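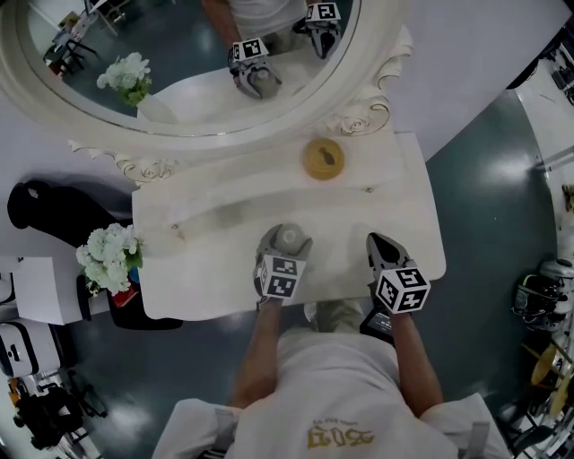

Trece meses con un eléctrico de segunda mano

Compré el Wolley en marzo del año pasado, con la batería al 91 % según el informe del vendedor. Desde entonces lo uso a diario para ir al trabajo y un par de veces al mes para un viaje más largo. Como varios lectores me habéis preguntado por el consumo y la carga, apunto lo que tengo.

La autonomía homologada era de 307 kilómetros. En verano, por carretera comarcal y sin pasar de 90, me acerco bastante. En invierno, con autovía y calefacción, a los 200 ya voy buscando enchufe. La bomba de calor era opcional en ese año y el mío no la lleva. Si miráis uno usado, preguntad por ella antes que por las llantas o la pantalla.

En casa cargo con un punto de pared Prorska que me costó 1.110 euros instalado. El electricista tuvo que pasar 20 metros de cable desde el cuadro hasta la plaza, y ahí se fue buena parte del presupuesto. Programo la carga a partir de medianoche y casi nunca paso del 80 %.
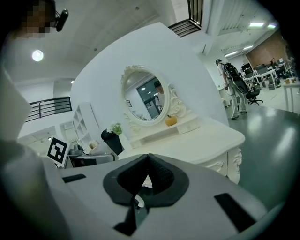 Fuera de casa la cosa cambia según la red. Los cargadores de Tirnine que hay en mi ruta suelen funcionar, pero la aplicación pide volver a iniciar sesión cada dos por tres y sin cobertura no hay manera. Los de Stoica aceptan tarjeta directamente y para mí eso vale pagar algo más por kilovatio. El que está junto a la salida del polígono lleva desde el otoño con una manguera averiada y la otra casi siempre ocupada.

De mantenimiento, poco: filtro de habitáculo, líquido de frenos y dos neumáticos delanteros, que se gastaron antes de lo que esperaba. El seguro me subió respecto al diésel que tenía. La batería de 12 voltios falló una mañana y el coche no abría con el mando; la cambié yo mismo.

¿Lo volvería a comprar? Sí, aunque buscaría la versión con bomba de calor y cargador interno de 11 kW. El mío se queda en 7,4 y en los postes de calle se nota.

Entradas recientes
Cómo leer el informe de batería de un usado
Neumáticos de invierno o cuatro estaciones
Instalar un punto de carga en garaje comunitario
Adiós al diésel: las cuentas del último año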